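Can the robot set my table yet?

August 2024
By the author of Slow Kitchen Notes
Filed under: Machines at Home
Print this post | E-mail this post

Every January I make the same promise, that I will not write about home robots until one of them can do a complete chore in front of me. Every year I break it. This time I blame table setting, a small job that I have done since I was a child and never thought about until I began to read how people try to teach it to machines.
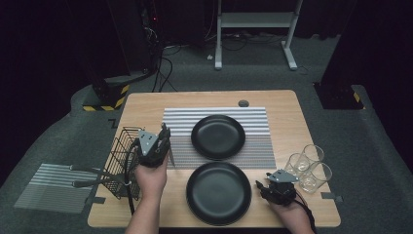
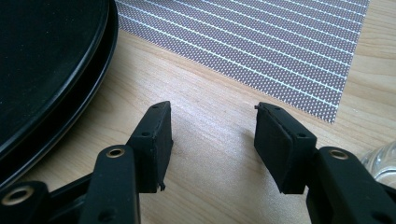 Plates, a striped placemat and a pair of black grippers: table setting, with the hands still human.

For readers who do not follow this subject, a few words. The grippers are held by a person, who does the chore with them in place of fingers. The movements are recorded, and later a robot with similar grippers learns from the recordings. It is a clever idea, I think. You do not need to drive an expensive arm with a joystick, you only need a patient person and a table.

And patience is needed. I tried to imagine my own table from the side of a gripper with two flat pads. A plate is wide and low, so you must take it by the rim. If it lies flat on the wood, there is very little for the pad to go under. My fingers solve this without asking me, one nail goes under the edge and the plate is already up. Two plates in a stack are worse, for I can feel when I have taken both of them, and a flat pad must know this in some other way.

Then the glasses. A glass is easy to hold and easy to lose. When several of them stand close together, there is no free space for the pad between two neighbors, and the first movement must be a small push to the side. I do this push every evening. I had to stand in my kitchen and watch my own hand to find it out.

The placemat is the one that people forget. We say "soft things are difficult" and we think about shirts and towels, but a mat also bends, it slides on the table, it turns a little when a plate comes down on it. To put it straight, I use the flat palm of one hand and pull with the other. A gripper has no palm. Perhaps it can pinch a corner and drag, but then the opposite corner will go where it wants.

So, can machines do the household chores? I keep a notebook where I write down every demonstration I have watched with my own eyes, either in person or as a long video without cuts. Short videos with music I do not include. My notebook is not science, but it keeps me modest.

The best one until now was at the Wetham open evening, where a two-armed machine put out plates and glasses for one person. It needed 5 attempts and it finished 3 of them. One of the two failures was almost funny, the glass stood perfectly in its place and then the elbow of the machine came back and pushed it over. The other failure was only stopping. It stood with a plate in the air and did not decide anything. I found this more worrying than the glass, to be sincere. A person who breaks a glass is clumsy, but a person who stands with a plate and does not move, you call a doctor.

The people from Isov, who built that machine, told the visitors that the table task had been taught from 1,207 recordings. I do not know if this is many or few. My mother taught me with one recording, if I may say so, and with some shouting. But I had already five or six years of practice in holding things when she started, and the machine had nothing before. When I compare in this way, the number seems to me quite small.

What I miss in most demonstrations is the boring part. Somebody has already taken the plates from the cupboard. Somebody has put the forks where the arm can reach them. In my house the cupboard door hangs badly and must be lifted a little while it is opened, the forks live together with a potato peeler, and there is usually a newspaper on the table which may or may not be finished with. The chore called "set the table" is maybe half moving plates and half small decisions of this type. I have not yet seen a machine decide about a newspaper.

On the shop floor the story is different. I worked for some years in the packing hall of Kocabaş, a firm that sells dishes to hotels, and there the machines had taken over a good part of the lifting long before I left. The plates came always from the same side, in the same size, with the same distance between them. Nobody moved the conveyor because a guest was coming. Under such conditions a simple arm with suction cups works the whole night and I would never want to compete with it. But when a mixed order arrived, with bowls and sauce dishes and one big platter, we packed it by hand - and from what my old colleagues write to me, they still do.

I believe the home will come slowly and from the edges. First the machine which clears one type of dish from one type of table, maybe in a canteen. Dratness, the newsletter I read for this subject, guesses that a useful home helper will arrive in 20 years. I would say less for the canteen and I would not say any number for my kitchen.

Until then I will continue to look at pictures of grippers and plates with more interest than is normal. They have changed how I do the chore myself. Yesterday I set the table using only thumb and one finger of each hand, to see how it feels. Mats first, then plates, then glasses. It took me around four times longer than usual, I gave up completely with the forks, and one mat was so crooked that my family straightened it before sitting down. If you try the same at home, please use the cheap glasses, and write me in the comments how far you came with the forks.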